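Print this article | E-mail to a friend

New work at Andholm as kitchen supplier teaches robots to handle bowls

11/03/2024

ANDHOLM - At the Proment plant on the edge of town, the people who used to pack catering sets by hand are now spending part of their shift on another task. They show a machine how it is done. The company, which prepares and packs steel kitchenware for hospitals, schools and canteens, has started to bring robot arms into its sorting and packing hall, and the staff of the hall are the ones who deliver the lessons.

The change was announced to the employees in May. Proment has 88 people on its payroll in Andholm, and the management has given a written promise that no permanent position will be cut during the trial. The trial is planned for 2 years. The robot arms are supplied by Sindeo, and the software which learns from the recorded movements comes from Eder, a smaller firm that has worked until now mostly with bakeries.

"We did not want that somebody from outside comes and tells the machine how our work goes," said Johanna Strebel, who leads the packing hall. "The people here know it. When a bowl has a dent, they feel it before they see it. So it was clear to me that they must be the teachers."

The method is simple to explain, although it takes patience. A worker does an ordinary action, for example lifting a bowl, turning it and setting it into another one, and does it again many times with small differences. The movements are recorded, the recordings are checked, and the poor ones are thrown away. From the good ones the software learns where to take hold of an object and how to let it go.
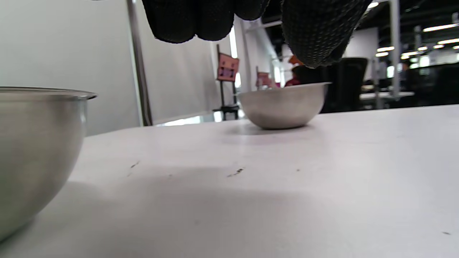

Bowls were chosen as the first product, and the reason is the trouble they make. Polished steel throws back the light of the hall, so a camera can have difficulty deciding where the edge of a bowl ends and where the reflection begins. Size is the next problem. On the white recording table a small, shallow bowl may stand well back while a much larger one with a rolled rim is close at the front, and the machine must learn that both of them are bowls and that they are not to be gripped in the same manner. The dotted gloves have their own part in it, for a bare fingertip slides on a smooth rim more easily, and the workers want to keep the grip they are used to from the packing line.

Pirmin Lehner has worked at Proment since he finished school, first in the washing section and later in packing. He was among the first who put their name on the list for the recording work. In the beginning, he said, he found it strange to do a movement slowly which his hands had been doing by themselves for so long.

"I had to think about my own fingers," he said. "You take the bowl, good, but which finger comes first? I could not answer this. Then I went home and tried it with the cereal bowls, and my daughter was laughing at me."

The recording work is organized in turns. Nobody stays at it for longer than 2 hours in one shift, and afterwards the person goes back to the line or to quality control. This rule was asked for by the staff themselves after the first weeks, when several of them complained about tired wrists and shoulders. Standing at a table and making the same careful movement is a different kind of strain from the packing line, where a person walks, bends and reaches. Proment has bought mats for the floor, and the height of the tables can now be adjusted.

Pay was also a matter of discussion. Hours spent on recording are paid at the rate of a trainer, a little above the normal rate in the hall. Some employees who cannot take part, mostly because they work nights, felt that this was not fair. According to Ms. Strebel, a night group will be set up before the summer so that they have the same chance.

Not everybody in the hall is convinced. One woman in the packing section, who preferred not to have her name in the newspaper, said she had decided against the recording work. "They say no one will lose the job, and for two years I believe it," she said. "But what is after? I am 2 streets away from this factory since I was a child, and I would like to stay." She added that she has nothing against her colleagues who do it.

The company does not hide that fewer people may be needed for the heaviest part of the packing later on. Ms. Strebel said that places would then be opened in inspection, in repair and in the care of the machines, and that training for these places has to begin early. A first course in the basic maintenance of the Sindeo arms has been held already. Four employees finished it, Mr. Lehner among them.

What he noticed most in the course, he said, was how much the arms depend on the order around them. A cloth left on the table, a box that stands somewhere else than yesterday, and the arm may stop and wait for a person. In the past such things bothered no one. Now the tables are cleared at the end of every turn, and there is a short list beside each one which has to be signed.

The way the workers speak with each other has changed a little as well. Before, a new colleague was told to watch and to copy. Now there are words for the single steps, because the steps had to be named for the recordings, and these names have moved over to the packing line. "Approach", "pinch" and "release" can be heard there at any time of the day. Newcomers are said to learn faster with them, but Ms. Strebel would like to see a full season before she makes any statement about that.

For the present, the robot arms pack only one type of set, with bowls in two sizes, and a person stands next to them during the whole time. The arms are still slower than an experienced packer. Lids should follow after the bowls, and then the ladles, which are expected to be more difficult on account of the long handle.

Families of the employees and other residents of Andholm can visit the hall at an open afternoon in May. Registration is at the Proment front office, and closed shoes are required.

Print this article | E-mail to a friend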